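Packed Lunches for School-Age Children
Course handout, session 4: Keeping food safe between the kitchen and the lunch table
Sondora Community Kitchen, September intake

Bring this sheet to the practical. You will need the temperature log from session 3 as well.

The problem

A lunch packed at 7:15 and eaten at noon spends close to five hours out of the refrigerator. Most school bags hang in a hallway or sit in a classroom at room temperature. Perishable food should not stay above 40°F for more than two hours, so a plain paper bag will not do for meat, eggs, milk, yogurt, cut melon or cooked rice.

Foods that hold without cooling: whole fruit, bread, crackers, dry cereal, nut or seed butter (check the school's allergy rules), unopened shelf-stable milk, raisins, pretzels.

Cold lunches

Chill everything before it goes in. A cold pack keeps cold food cold, but it does a poor job of cooling food that is still warm. Make sandwiches the night before and refrigerate them. Fillings with a lot of water, such as tomato or cucumber, go in a separate container and get added at the table.

Use two cold sources, one under the food and one on top. A frozen juice box counts as one. Put the most perishable item between them.

In the practical we use the Tolero insulated box and the Purkex soft bag. Both get the same lunch, and you will take readings from each. Write down the starting temperature of the food. Students forget this every term and then the log can't be used.

Hot lunches

The wide-mouth flask for this session holds 700 ml. Fill it with boiling water, close it, and leave it for ten minutes. Heat the food until it steams all the way through, empty the flask, and fill it right away. A half-full flask loses heat quickly, so for a small child use a small flask.

Soup, chili and pasta in sauce work well. Plain noodles clump.

Portions

The worked menu on the back of this sheet comes to 800 mg of sodium, most of it from the deli turkey and the crackers. Swap the turkey for home-roasted chicken and work out the new total before class. The bread we use is the Kollár whole wheat loaf; read the figures from its label.

Young children have short lunch periods. Peel the orange, cut the apple, and loosen tight lids. For children under 4, quarter grapes lengthwise and leave out popcorn and whole nuts.
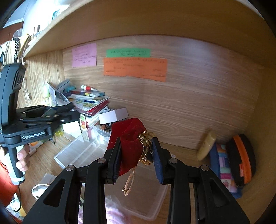 Leftovers that come home are thrown out if they needed cooling, even when the pack still feels cold. Wash the box the same day with hot soapy water, including the groove under the seal, and leave it open to dry overnight. Soft bags are wiped inside with a clean soapy cloth, then with plain water. Replace any bag with a torn lining.

For next time

1. Pack one cold lunch at home and record its temperature at packing and again four hours later.
2. Write a five-day menu with no main item repeated. Mark each item as hot, cold or shelf-stable.
3. Read the section on lunch box materials in the course pack.

Room 222, same time. Aprons are in the cabinet by the sinks.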